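Pivstead Begins Table Assembly Checks for Screw-In Leg Design

29 Jun 2019
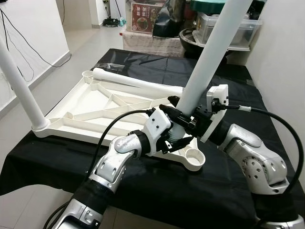 Pivstead has started assembly checks on the small plastic table it plans to supply to schools and community halls through the distributor Tretirside. The checks cover the fit of the legs in the underside frame and the order in which the legs should be put in.

The table is built on a flat white frame with raised edges and ribs that run both straight and diagonally across the inside. The legs are white cylinders that fit into round, cup-shaped sockets at the corners. The end of the leg that meets the socket carries a grey threaded section.

Assembly is done with the frame upside down on a cloth-covered surface, which protects the face of the top from scratches. According to Augustina Agbeko, who manages product testing at Pivstead, most complaints about the earlier model came from legs that had been started at an angle.

"If the thread goes in crooked, it binds after two turns and people force it," Agbeko said. "The leg has to be held upright before anyone begins to turn it."

The company received 1,988 tables back from customers under the previous design. A review finished in May found that cross-threading was the most common fault, ahead of damaged edges and missing parts. Sockets on the returned tables were often worn on one side only.

The new instruction sheet tells users to seat each leg by hand, turn it backward until the threads drop into line, and then tighten it clockwise. Tools are not needed. Legs that have not yet been fitted may be laid across the ribs — the sheet asks only that they be kept clear of the open sockets.

Waqas Lodhi, a designer on the project, said the rib layout was left unchanged. The diagonal ribs carry load from the middle of the top toward the corners, and the mold did not need to be recut.

Tretirside has ordered 2,249 tables for its first shipment. They will be packed flat, with the legs in a separate sleeve. Maribeth Abella, a buyer at Tretirside, said the carton size had been agreed but the price had not.

Replacement legs will be sold singly. Owners of the earlier model can request the revised instruction sheet from Pivstead free of charge.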